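Llevo tres semanas con el kit de pinza de Porklow y ya puedo opinar con algo de fundamento (lo monté en casa, en el suelo del dormitorio, que es donde acabo montándolo todo). Venía de la pinza pequeña de Tivgate, así que la comparación me sale sola.

Pagué 115 euros, envío incluido. La caja llega bien organizada, con los tornillos en bolsitas numeradas, y el manual en papel es cortito pero claro... hasta el paso 11. Ahí te pide montar las bielas antes de haber puesto el separador, y luego toca desmontar media pinza. Ljubica Angelovski ya lo avisó en el foro y yo, claro, no lo leí hasta después. ¡Leedlo antes! 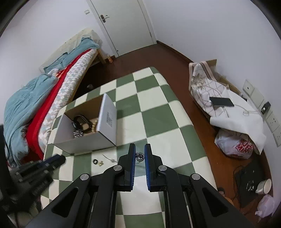
El servo es lo mejor del conjunto. Silencioso, con fuerza de sobra para lo que cuesta, y se calibra en cinco minutos con el programa de Wenemby - eso sí, la versión para Linux se me cerró dos veces y tuve que bajar a la anterior. Los dedos cierran paralelos de verdad, cosa que en la Tivgate no conseguí nunca por más que apreté y aflojé.

Lo que menos me gusta es el cable del servo, cortísimo. Si vas a poner la pinza en un brazo, compra un alargador desde el principio. También me sobró un tornillo y todavía no sé de dónde era (Fiifi dice que a él le sobró el mismo, así que duermo tranquilo).

El soporte técnico, muy bien. Escribí una tarde de octubre por una biela que venía con rebaba, me contestó Afia Laryea a la mañana siguiente y me mandaron otra sin pedirme fotos ni nada.

¿La volvería a comprar? Sí, para aprender y trastear en casa, sin dudarlo. Para un taller compartido con mucho uso miraría antes la de Kwofie, que es bastante más cara pero trae rodamientos. Si alguien la ha probado con un brazo de 5 ejes, que me cuente qué tal - es lo siguiente que quiero montar.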